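Prullulton library's mending table is back for the autumn

Jumpers, school bags and one very loved toy rabbit were all patched up at the first session
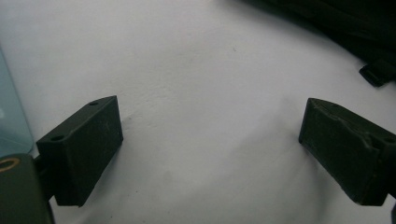 The mending table at Prullulton library opened again in October after a summer off, and what a start it had! The doors were meant to open at 2 in the afternoon, but there was already a queue past the large print shelves by then, so Alina Sandu simply started early and threaded needles while people were still taking their coats off.

Alina has taught sewing in the town for 21 years and ran the table on her own to begin with. This season she is joined by Sreekumar Amin, a retired tailor who moved here from the coast in the spring and brought his own thimble, his own scissors and a tin of buttons so heavy it needed its own chair. Between them they can deal with most things that come through the door: torn linings, stuck zips, trouser hems, elbows worn thin, moth holes, popped seams.

"People come in saying sorry for the state of a thing," said Alina. "I love the state of a thing. It means you wore it!"

The idea is that you do the mending yourself, with help. You sit down, somebody looks at the damage with you, and you pick a way to fix it. Some people want a repair that can't be seen at all. Others (and there are more of them every year) want it to show, so there was plenty of bright darning going on, with mustard yellow on a navy cardigan and a whole row of little red crosses along the cuff of a work shirt.

The toy rabbit belonged to a boy from Moen Road, who had carried it in wrapped in a tea towel. It needed a new ear lining and a good deal more stuffing. Sreekumar did the ear, the boy did the stuffing, and the rabbit went home with a waistcoat made from a scrap of curtain, which had not been part of the plan but was very well received.

Funding for the season comes from a grant of £1000 from Trivo, the fabric shop on the corner of the market square, which has also handed over several bags of offcuts. The money covers thread, needles, wadding and the hire of the back tables until the spring. Two sewing machines have been serviced as well, and both are running sweetly again after a year of grumbling and snapped thread.

New this time is a beginners' corner for anyone who has never held a needle. It lasts half an hour and covers 3 stitches: running stitch, back stitch and the ladder stitch that closes a seam from the outside. Alina says most people have the first one in five minutes and then get hooked on the last. There will be a darning afternoon later in the season too, using yarn from Litura, the small dye works up by the canal, in some really gorgeous mossy and rusty shades.

Sessions are free and there is no need to book. Bring the item clean if you can, along with any spare buttons or matching thread you have at home. Children are very welcome with an adult. Shoes, leather coats and anything with a plug are beyond the table's powers, but the library desk keeps a list of local repairers for those.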